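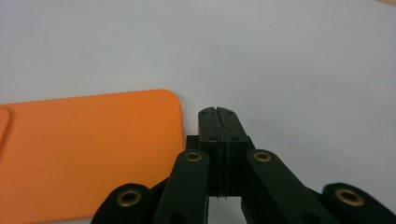 分享 · 讲稿备注

阅读时间 3 分钟

开场别太长。先问:谁家里订过报纸?举手,等两秒,往下走。

今天讲社区小报怎么活下来。Katow 镇那份,双周刊,八个版,印 2,000 份。Huklow 更小,只印 500。数字慢点念,后面要用到。

第一点,内容。别一上来就讲理念,讲停水通知。停水、修路、学校招生、谁家店搬了。大家翻报纸先找这些。Katow 改版那次把停水通知挪到第七版,电话被打爆。(这里停一下,会有人笑)

第二点,钱。印刷费一期 1,760,广告能盖住一大半,剩下靠订户。Fairclough 印厂十二月涨过一次价,当时差点停刊。后来改纸,薄一档,黑白,只留头版套红。颜色这块可以多说两句:只用一个颜色,大块地铺,比四色小图醒目的多。排版的同事肯定有意见,留到问答再吵。

第三点,发行。最难。Murard 路那一片没有报箱,放面包店、理发店、诊所。几乎 80 个点,每期都有断货的,也有整捆没拆的。讲断货那个例子,不讲没拆的,时间不够。

——如果超时,跳过下面这段——
网络版要不要做?我的看法:做,但晚两天上。纸的先到。有人会问为什么,答:不然店里没人拿。读者来信一律登纸版,署名,删脏话,别的不改,错别字也在留着。

收尾:回到订报那个问题。再问一遍,现在想订的举手。然后发订阅单,笔记得带,上次忘了。

问答大概会问到:
稿费有没有?有,很少。
怎么找人写?菜市场、家长会、公交站。
能不能登讣告?能,免费,字数不限。

投影第四页的表格字太小,口头念一遍就好。水放讲台左边。

联系我们 | 版权所有,转载请注明出处 | 返回顶部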